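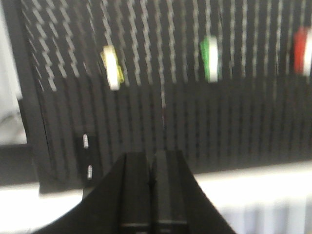 How to Build a Carry Distance Chart

Reading time: 4 minutes

A carry chart lists how far each club sends the ball through the air, excluding roll. It is used for shots over water or bunkers, where total distance is the wrong number.

Before you start

Use the ball you play on the course. Range balls often fly shorter, and the difference changes from club to club. Choose a calm day. At Gurwood the lower tees are sheltered, and Tuesday morning is usually quiet enough to get through a full bag. Warm up with a wedge until contact is steady.

Step 1. Hit the shots

Start with the shortest club and work up. Hit 11 balls with each club at normal playing effort. Record the carry of every ball, including the poor ones. Rest between clubs, as tired swings lower the long-club figures.

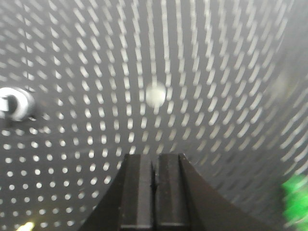 Step 2. Remove the outliers

For each club, strike out the 2 longest and the 2 shortest carries. Average what is left and round to the nearest yard. Do not use the longest shot as the club's number.

Step 3. Check the gaps

Subtract each average from the one above it. Gaps between irons should be fairly even. If one gap is much wider than the rest, retest both clubs before changing lofts. A gap of 29 yards between two neighboring clubs usually means a missing club or a bad set of readings. A gap of 4 yards or less means the two clubs are doing the same job.

Step 4. Write the chart

List club, average carry, and shortest carry kept. The last column is the one to use over a hazard. Golico users can enter the same columns under Bag, then Edit.
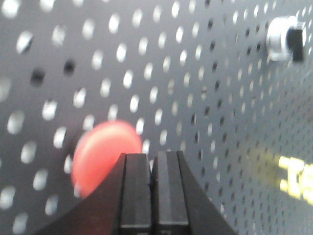 Gray perforated panel, angled view.

Step 5. Adjust on the course

Note the temperature on the test day. Cold air shortens carry, so retest in November if you play through winter. On raised tees, such as those at Skulmont, keep a separate note for the drop.

Related
Reading a Slope on Fast Greens
Wedge Lofts and Bounce
When to Replace Grips

Contact | © Grecu Golf Notes | Back to top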